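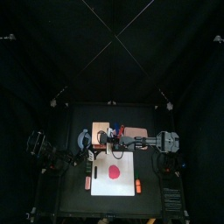 How long can a person keep a letter that was meant for somebody else?

Nineteen years, in the case of Gladys Puma, who kept hers in the drawer with the dish towels and the spare keys to a car she had long ago sold.

The letter had come to her house in Atstead the winter she moved in, addressed in blue ink to a Mr. Teodor Stoica, and she had fully intended to walk it over to the post office the next morning. But the next morning it snowed, and then there was the business with the boiler, and by the time she thought of it again it was spring and she was embarrassed. A letter two days late is a small thing. A letter three months late wants an explanation, and Gladys had never been good at those.

So it stayed in the drawer, and every so often, reaching for a towel, she would touch the corner of it and say, "Good morning, Mr. Stoica," and he became in this way a sort of lodger. She decided he liked plums. She decided he had been a swimmer in his youth, and had a bad knee now, and was not the kind of man to complain about it.

Then one February her neighbor Jairo Salazar, who drove the bread van to Destholm and back before most people had found their slippers, was drinking coffee in her kitchen and mentioned that old Stoica at the clock shop had asked for the seeded loaf again, and wasn't it funny, a man with teeth like that.

Gladys put down the milk. "Stoica who?"

"Teodor. Been there forever. Why, do you know him?"

She said that she did, a little, and went pink right up to her ears.

They left at five the next morning, with 40 loaves sliding about behind them and the letter in her good handbag. She practiced the whole way — first an apology, then a longer apology, then one with the boiler in it. Jairo, who was a kind man, kept the radio low and pretended to be thinking about bread.

The shop was narrow and warm and every clock in it had its own opinion of the time. The man behind the counter was much shorter than she had imagined. He turned the envelope over, and looked at the blue ink, and sat down on his stool.

"My sister," he said. "She never could remember the new address."

"I should have brought it sooner," said Gladys, and every word about the boiler left her head.

He didn't open it. He set it against the register where he could see it, and asked whether she had eaten, because there was the seeded loaf, just come, and a jar of something to go on it.

"Is it plum?" asked Gladys.

It was apricot. She had two slices, and Jairo had to go on to his next stop without her.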